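# Chapter 4: Budgeting for Hand-Held Grippers

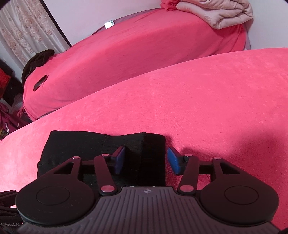
*Figure 4.1. A hand-held parallel-jaw gripper, jaws open around a small knitted item on a cushion.*

A purchase plan for gripping equipment begins with the objects to be handled. The price of the tool comes later. Buyers who reverse the order tend to approve a unit on its list price and then pay again for pads, spare parts and staff hours that were never entered in the plan.

This chapter covers hand-held units, which are carried by an operator and used to record how a task is done. Arm-mounted units are treated in Chapter 12. The two share many parts, but their costs fall in different places. With an arm-mounted unit, most of the money is spent before the first working day. With a hand-held unit, labor is usually the largest line from the first month onward.

## 4.1 Describing the work

The first planning document is the task sheet. It lists each object by size, weight, stiffness and surface, together with the surface it rests on. Soft goods need separate entries. A knitted item changes shape when the jaws close, and a cushion gives way under it, so the height at which the pads meet the fabric varies from one attempt to the next. A plan based only on rigid boxes will understate both pad wear and the time needed per attempt.

The task sheet should also record the room. Furniture height, free space for the operator's arms and other items lying near the target all affect the working rate.

## 4.2 Cost lines

Costs are grouped under the following headings.

| Line | Contents | When paid |
|---|---|---|
| Equipment | Gripper units, mounts, cases | At order |
| Consumables | Finger pads, pivot pins, cables | Quarterly |
| Labor | Operators, supervision, training | Monthly |
| Data | Storage, transfer, review | Monthly |
| Reserve | Repair and replacement | As needed |

Finger pads deserve their own entry under consumables. In Figure 4.1 the two blue pads are the parts angled in toward the item, and parts in this position take the contact load. Linkage joints should be inspected on the same schedule, as play in a joint shifts the point at which the pads close.

## 4.3 A worked case: Sollorwood

Sollorwood, a supplier of household textiles, planned a recording project under the name Uta. The planner, Duygu Bilgin, set a target of 2772 accepted attempts, to be completed in 12 weeks with 3 gripper units in service. This gives 231 accepted attempts per week, or 77 per unit per week.

Two suppliers were invited to bid. Tekin quoted the lower unit price but sold pads only as part of a full jaw assembly. Grenomer quoted a higher unit price and sold pads in pairs. Bilgin compared the bids over the whole project, with pad changes included, and selected Grenomer. A fourth unit was ordered as a spare and charged to the reserve line.

Note that the target is stated in accepted attempts. Rejected attempts use the same labor and cause the same wear, and the rejection rate must therefore be estimated before the labor line is fixed. Section 4.4 gives a method for making this estimate from a short trial.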